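Rendine Software Work Package: Interim Progress Report
Reporting period: through November
Prepared by: Syafiqah Ngau, with contributions from Otakar Kadlec and Thoa Trương
Submitted to: Yannick Chevalier, Riviere program office

1. Status

The work package covers the software that turns demonstrations recorded with hand-held grippers into training data for the Rendine arm controller. Three components are in scope: the pose tracker, the episode converter, and the replay checker. The tracker and converter are in daily use. The replay checker runs but is not yet part of the nightly build, and it is the main item carried into the next period.

The interface freeze agreed with Prurken was met. The file layout has not changed since then, apart from one optional field for gripper opening, described in section 3.

2. Pose tracking

The tracker estimates the position and orientation of each gripper from the square markers on the cube fixed to its body. At the start of the period it solved for each visible marker separately and averaged the results. When a cube turned so that one face dropped out of view and another entered, the averaged pose jumped. The jump was small in position but large enough in rotation to show up as a wrist twitch on replay.

Kadlec replaced this with a single solve over all visible marker corners, using a measured model of the whole cube. Corners seen at a steep angle get less weight. A smoother then runs over the full episode in both directions, which is acceptable for us, as tracking is done offline. Face changes no longer produce a visible step in the replayed path for any episode in the regression set.

Two problems remain open:

Left and right swaps. If both cubes are lost in the same stretch of video and reappear close together, marker IDs should settle which is which. The detector sometimes misreads an ID on a blurred face, and the wrong assignment can hold for several frames. A consistency test on hand velocity catches most of these. The rest are flagged for manual review.

Cube model error. The cubes are assembled by hand and their faces are not perfectly square to each other. We calibrate each cube once and store the result under its serial number. If a cube is remounted and the calibration is not repeated, the error goes straight into the gripper pose. The tracker now logs the residual per face and refuses to process an episode if one face is consistently worse than the others.

3. Episode conversion

The converter cuts continuous recordings into episodes, aligns the pose and video streams, and writes the result in the agreed layout. The regression set now holds 138 episodes, chosen to cover the failure types seen so far. Every change to the tracker or converter is run against it before merge.

Time alignment was the largest single source of rejected data. The video and the gripper opening signal come from separate clocks, and the offset drifts over a long recording. The earlier method used one offset per recording. Trương's version fits a linear drift using the open and close motions performed at the start and end of each take. Operators have been asked to make those motions slowly and with both hands in view.

Gripper opening is now an optional field. Prurken asked for this so that older recordings without the signal could still be loaded. Readers must check for it explicitly and must not assume a default of fully closed.

Conversion was also slow. Most of the time was spent decoding the same video twice, once for tracking and once for export. The two passes now share a decoder and a frame cache. The cache is capped at 800 frames; larger values gave no further gain on the conversion machine and caused swapping when two jobs ran together.

4. Planning and replay

The replay checker takes a converted episode and tests whether the arms can follow it. It reports joint limit violations, arm-to-arm contact, and speeds above the controller limit. Courtois wrote the inverse kinematics layer and the report format.

The first version solved each frame on its own and often switched between elbow configurations in the middle of a reach. The current version seeds each solve from the previous frame and penalizes large joint changes. Where a path still fails, the checker searches over a small set of base placements before rejecting the episode. A person can stand closer to a table than our arm mount allows, and many rejected episodes became feasible once the base was shifted.

Contact checks use simple capsules around each link. They are conservative near the wrist, and some close two-handed motions are rejected that the hardware would probably tolerate. We have left this alone until the checker is in the nightly build.

5. Recording setup

Recordings use a pair of grippers and a camera looking down over the operator. Table contents vary between sessions and the area around the table is left furnished, so the tracker is tested against ordinary clutter. 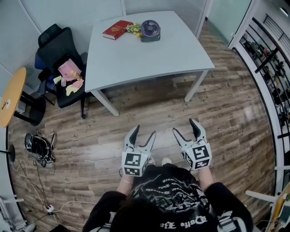
Figure 1. Operator at the table with both hand-held grippers, fingers open. Marker cubes are mounted on the gripper bodies.

The overhead view keeps both cubes visible for most reaches. It works less well when the operator leans forward, as the head and shoulders can then cover the near part of the workspace. The converter marks these stretches as occluded. Gaps longer than 700 milliseconds are cut and are not interpolated.

6. Risks and requests

Calibration records. Cube calibrations are kept in a shared folder with no access control. We propose moving them into the same repository as the tracker configuration, with a review step for changes. No extra cost.

Compute. The nightly build will exceed its current time slot once the replay checker is added. We request a second conversion machine at the Tidthorpe site, or permission to use the existing one before 6 a.m.

Staffing. Courtois is shared with the controller team through the next period. If his share is reduced, the contact model work in section 4 will slip first.

7. Planned work

Replay checker in the nightly build, with results written next to each episode. Owner: Courtois.
Fix for left and right swaps using whole-episode assignment. Owner: Kadlec.
Automatic detection of missing open and close motions at recording time, so that a take can be repeated while the operator is still at the table. Owner: Trương.
Updated reader library and file layout note for Prurken. Owner: Ngau.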